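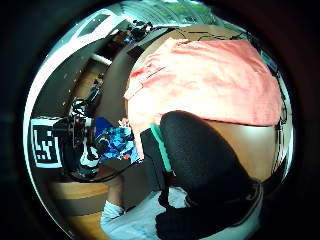
Section 7. Dressing and Undressing the Table

Read this section before using the Sisotine table cloth for the first time. Wash it once on its own at a low setting. The color may run in the first wash.

1. Move cups, plants and papers off the tabletop.
2. Wipe the wood with a barely damp cloth and let it dry for 23 minutes.
3. Unfold the cloth on the table. Do not shake it out over a chair with cushions on it.
4. Smooth it by hand from the middle toward the hem.

Note: Creases from the packaging drop out in some 2 days. To speed this up, iron on the reverse side at medium heat.

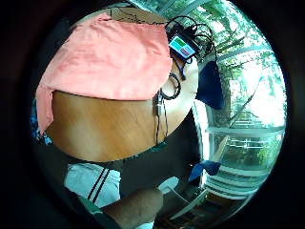 Half cover is the setting to use when part of the table is needed for writing or eating. Lay the straight hem across the wood and let the spare fabric fall over the rim. With the salmon-pink cloth set this way, a wide band of bare wood is left along the hem, and a small device can stand on it just clear of the fabric. Keep cables on the bare side too.

Caution: Do not pull the cloth while a cable lies over or under it. Lift the cable first.

5. Check the overhang. It should not reach the chair seat.
6. Put the cushions back last.

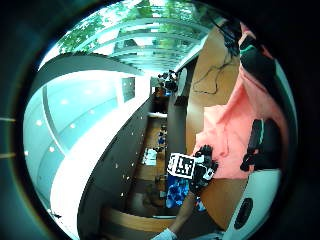

7. To remove the cloth, fold the hanging corner up onto the table, then bring the hem to meet it.
8. Fold twice more and store flat, away from direct sun. Strong daylight fades the darker colors first.

Caution: Do not leave a damp cloth on bare wood overnight. It can mark the finish.

For stains, see Section 8. Replacement cloths are ordered from Pemunitz under the table size, 70 or larger.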